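9월 작업노트, 조립2실

오전 8시 40분 시작. 커피 내리고 앉아서 쓰는 중. 어제 쓰다 만 것부터 이어서.

일단 숫자 먼저 적어둔다. 어제 오후 조 기준으로 선별 트레이에서 넘어간 금속편이 500개, 그중에 사람이 다시 집어낸 게 3개. 지난번보다 확실히 줄었다! (지난번 숫자는 앞 페이지에 있음. 부끄러우니까 다시 안 적는다.) 3개 다 두 장이 겹쳐서 붙어 올라온 경우였고, 휘거나 찍힌 건 하나도 없었다. 겹침은 그리퍼 힘 문제보다는 트레이에 붓는 방식 문제 같다는 게 Surachet 의견이고 나도 거의 그쪽으로 기울었다. 한꺼번에 확 붓지 말고 나눠서 붓자고 어제 얘기했는데, 오늘 오후 조가 그렇게 해보기로 했다. 결과는 뒤에 추가하겠음.

Gosadlow 쪽에 넘기는 물량은 이번 달 그대로 간다. Torunn이 통화했는데 포장 단위만 300개로 바꿔달라고 했단다. 봉투 라벨 양식 바꿔야 함. 이거 내 일이다. 까먹지 말 것.

그리고 오늘 꼭 적어두고 싶었던 얘기. Adom이 점심때 한 말인데, 자기가 요즘 집에 가서 손가락이 안 아프다고 했다. 예전에는 오후 4시쯤 되면 엄지랑 검지 끝이 얼얼해서 젓가락질도 귀찮았다고. 그러면서 바로 하는 말이 "근데 심심해요" 였다. 이게 좀 오래 남았다. 집는 일이 없어진 자리에 지켜보는 일이 들어왔는데, 지켜보는 건 손은 편해도 시간이 안 간다. 나도 하루 서 있어 봐서 안다. 한 시간이 세 시간 같고, 그 와중에 한눈팔면 꼭 그때 뭐가 떨어진다니까.

그래서 Thibault랑 둘이 배치표를 다시 짜봤다. 지금은 한 사람이 반나절 내내 로봇 옆에 붙어 있는데, 이걸 두 시간씩 돌리고 나머지 시간은 검사대랑 Wongsuwan 지그 조립으로 보내는 안이다. Timothée는 반대했다. 자주 바뀌면 인수인계가 허술해진다는 건데, 맞는 말이긴 하다. 특히 그리퍼 손끝 상태 같은 건 계속 본 사람이 제일 잘 안다. 나는 교대할 때 노트 한 줄씩 쓰게 하면 되지 않냐고 했고, Timothée는 그 한 줄을 누가 쓰냐고 했고... 결론은 2주만 해보기로. 안 되면 원래대로 돌리고 내가 점심 산다.

Sturkik 프로그램 업데이트는 미뤘다. 지금 멀쩡히 도는 걸 건드리고 싶지가 않다. Grosdale 담당자한테 메일은 보내놨고, 내려놓는 위치 저장하는 화면이 왜 메뉴 네 번을 눌러야 나오는지도 같이 물어봤다. 현장 사람이 제일 많이 쓰는 화면인데 제일 깊숙이 있다. 답 오면 여기 붙여둘 것.

오후에 Surachet이랑 집는 높이를 다시 봤다. 트레이 바닥에서 너무 바짝 붙으면 긁히고, 너무 뜨면 얇은 조각을 놓친다. 예전에는 이런 걸 손 감각으로 그냥 했던 거라 말로 옮기려니 둘 다 버벅거렸다. Surachet은 십몇 년을 손으로 집던 사람이라, "조금 눕혀서 들어가야지" 하는데 그 조금이 몇 도냐고 물으면 웃기만 한다. 결국 손으로 흉내 내면서 각도를 맞췄다. 재밌었다. 이런 시간이 더 있으면 좋겠다 싶고.
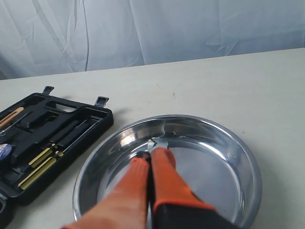

사람 쪽에서 제일 크게 바뀐 건 솔직히 손보다 말투 같다. 전에는 "누가 빨라" 얘기를 많이 했는데 요즘은 "얘가 왜 저걸 못 집지" 얘기를 한다. 나쁘지 않은 변화라고 본다. Adom이 지적한 것 중에 쓸 만한 게 하나 있었는데, 스테인리스 트레이가 너무 번쩍거린다는 거다. 은색 조각이 은색 바닥 위에 있고, 안쪽 벽에는 허옇게 빛까지 번지니 사람 눈으로도 조각 가장자리를 찾으려면 한 번 더 보게 된다. 주황색 손가락은 어디 있는지 금방 보이는데 정작 그 끝에 물린 조각은 그냥 하얀 점처럼 보일 때가 있고. 무광 트레이를 하나 구해서 비교해보자고 했다. 창고에 회색으로 된 게 있었던 것 같은데 Torunn한테 물어봐야겠다.

공구 케이스 건. 트레이 왼쪽에 열어두고 쓰는 걸로 일단 유지한다. 치우자는 의견도 있었지만 드라이버 가지러 갈 때마다 선반까지 걷는 건 다들 싫어한다. 대신 쓰고 나면 제자리 홈에 꽂을 것, 이건 나부터 잘 안 지키니까 크게 써둔다. 제자리에!!

오후 조 결과 추가 (5시 10분). 나눠서 부으니까 겹침이 눈에 띄게 덜했다고 Thibault가 전해줬다. 숫자는 아직 정리 전이라 내일 받는다. 대신 붓는 횟수가 늘어서 Adom이 덜 심심했다고 한다. 이건 생각 못 한 쪽이라 배치표 짤 때 같이 봐야겠다.

내일 할 것
라벨 양식 300개 단위로 수정
무광 트레이 찾기
교대 노트 양식 한 장 (제발 짧게)
Grosdale 답장 확인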